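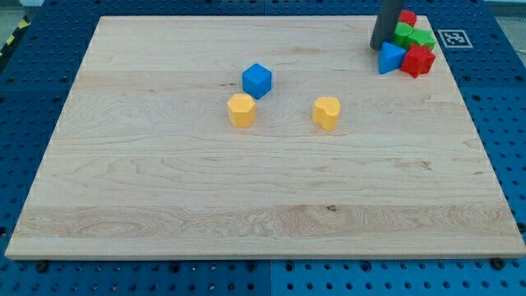
Issue 191 | Page 14

Who Gets to Tell the Arm It's Wrong
Róisín Foley

For 11 years I packed kits at Sustby. If you have bought flat furniture in this part of the country, you have probably opened a bag I filled: dowels, cams, screws, the little wrench. In February I was moved off the packing line and onto what the schedule calls "cell support." I spend most of my shift beside a robot arm at a blue pegboard table with a maple board on it, and part of that shift goes to coloured blocks.

The blocks get laughed at. People walk by on their way to the lunchroom and ask if I'm having fun. Fair enough. There are cubes and prisms, a heart, a thing like a star. Some stand apart and some are jammed together in a heap at the corner, and the heap is where the work is. An arm that can pick up a heart standing by itself has done something, but kit parts don't arrive standing by themselves. They come out of a bin leaning on each other. When the finger is up against a pile with a triangular block tipped forward in it, and a couple of pieces sit out over the edge of the board, it has the same problem I had every day with a tray of cams and a tray that was too full.

I am writing this for the members' paper because we go into talks again soon, and most of what I hear about the cells is about how many jobs they will take. I have an opinion on that and I'll get to it. I think we are missing a smaller question that will decide what the jobs left over are like. The question is who is allowed to say the machine did it wrong, and what happens after they say it.

At the moment it goes like this. The arm tries something on the board. I watch. If it goes badly I press a key and pick a reason from a menu. The menu was written by Milurum, who supply the software, and it has the reasons you would expect: missed, dropped, collided, timed out. There is an "other" with a box for typing. Over my first stretch on the cell I logged 2,041 attempts, and 565 of those went under "other." My supervisor was told this was high and asked me to bring it down.

I could bring it down tomorrow. I would choose "missed" for everything that looked vaguely like a miss. My numbers would be tidy and the information would be gone. What I was typing in the box was what I know from packing. The finger came in from the side when there was room on top. It pushed the whole pile to get at one piece. It put the part down on an edge and left it to fall over. On the line, you would stop a new packer who did any of those things even if the part ended up in the bag, since by mid-afternoon they'd have a tray on the floor.

Nobody had asked for that, so there was no button for it. I don't blame the people at Milurum. They came to the plant for two days, were polite, and wrote down what they saw. What they saw was parts going into bags. They didn't see the deciding, and a packer who is good at the job has mostly stopped noticing it herself. I had to sit beside a machine that couldn't do it before I could put it into words.

Svitlana Tkachenko was on the packing line for longer than I was, and she was offered cell support before me and turned it down. We have argued about it in the car for months. Her position is that every line I type in that box is unpaid teaching. She says they bought an arm and got her 20 years thrown in for free, and when it has learned enough they will thank us and move the table to where the next packer used to stand. She isn't wrong about the teaching. My rate did not change when I moved over. On paper cell support is the same grade as packing, with less lifting, and the company treats the lighter lifting as the raise.

Where I part with her is on refusing. If the two of us had stayed out of it, the arm would still be there. Somebody from the agency would be pressing the keys and choosing "missed." We would get a worse machine on the same timetable and then be sent to clean up after it. I have seen that already, at the Nollness plant, where the labelling cell went in with no one from the floor beside it. The people there now work at the pace of the labeller and fix what it gets wrong by hand. They have no key to press at all. When I visited, a woman on the outfeed had a roll of spare labels on her wrist like a bracelet so she could correct crooked ones without turning around. She was fast. I doubt the hand work shows up on anybody's report.

So here is what I think we should ask for, and I would put it ahead of the wage table this round.

Put cell support in its own grade and above packing. It takes what a packer knows, plus the patience to write it down in a way that another person can use. If the company believes that's worth nothing, it can take the "other" box off the menu and see how it gets on.

Let the people who press the keys write the menu. I mean this literally. We had one meeting where I was allowed to suggest reasons, and it produced two new ones, "pushed neighbours" and "poor set-down." They are now used constantly. That was an hour's work. It should be a standing hour, paid, with someone from Milurum on the call who is able to change things.

Any of us should be able to stop a cell without explaining it first. At present I can stop mine on the practice board, where nothing is at stake but a block rolling onto the pegboard. On the live side, on the Ifans kits, stopping goes through the shift lead. That is backwards to my mind. When I packed by hand I stopped whenever a tray looked bad and it never crossed my mind to ask.

Then there's the jobs. The company has said no layoffs from the cells, and so far it has kept to that. It has also not replaced anyone who left. There were 1,196 of us across both plants when I started this assignment, by the number printed on our own membership notice, and there will be fewer on the next one without a single person being let go. I don't know how to bargain against a thing that happens by people retiring. I would like us at least to have the count by department, every quarter, so we're arguing about a number and not about a feeling in the lunchroom.

I should say what I like about the work, because Svitlana says I leave it out to sound serious. My shoulder is better. I used to wake up with my right hand asleep and I don't now. It is interesting to watch the arm have a go at something it could not do a week ago, and I catch myself pulling for it. I also miss the line. Packing is dull, but you do it shoulder to shoulder and you talk the whole day, and the cell is one person at one table behind a strip of yellow and black tape. I went a full shift last month and said maybe ten sentences. If they are going to put in more of these, put two tables side by side. It would cost them a few metres of floor.

Members who work on or near a cell and have a reason that isn't on the menu can leave it in the folder by the time clock on the Sustby side. Write it the way you would say it. I'm taking the folder into the next menu call.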